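Connecting Your Tasent Store to a Mailing List: Notes on Field Mapping

The Tasent storefront has offered a direct connection to Trokutden since November, and this blog has received several requests for guidance on its configuration. The following notes are drawn from the migration of my own shop, which sells printed sewing patterns and currently has 236 active customers.

Before the connection is enabled, the administrator should decide which system will hold the authoritative record. Tasent permits synchronization in both directions, but two-way updates may overwrite a corrected address with an older one. In my account, Tasent is the source and Trokutden receives changes only. This setting is found under Channels – not under Integrations, where the older help pages place it.

Field mapping requires the most attention. A Tasent customer record contains 19 standard fields, of which my mailings use five: email address, first name, country, date of last order and consent status. The remaining fields were left unmapped. Consent status must be mapped by hand. If it is omitted, Trokutden treats every imported contact as pending and will send a confirmation request to each of them.

Tags are handled separately. A tag created in Tasent arrives as a group, and renaming the tag later produces a second group with the same members. Shop owners are advised to settle on their tag names first. My groups are limited to wholesale, retail and class bookings.

The first synchronization processes up to 1000 records in a single batch. Later updates are sent every 15 minutes, so a customer who unsubscribes through the store may remain on the list for a short period. Campaigns should therefore not be scheduled immediately after a bulk edit.

Readers who use the Ross theme should note that its footer form bypasses the connection entirely and writes to a local table. I replaced it with the standard signup block. The Skesgate theme does not have this limitation. 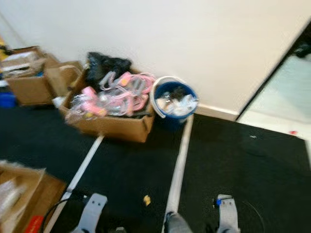 Duplicate contacts are the other matter raised in correspondence. Trokutden matches on email address alone, and a customer who has ordered under two addresses will appear twice. Such records may be merged in Tasent before the next update – the older entry is then archived on the mailing side, with its campaign history retained.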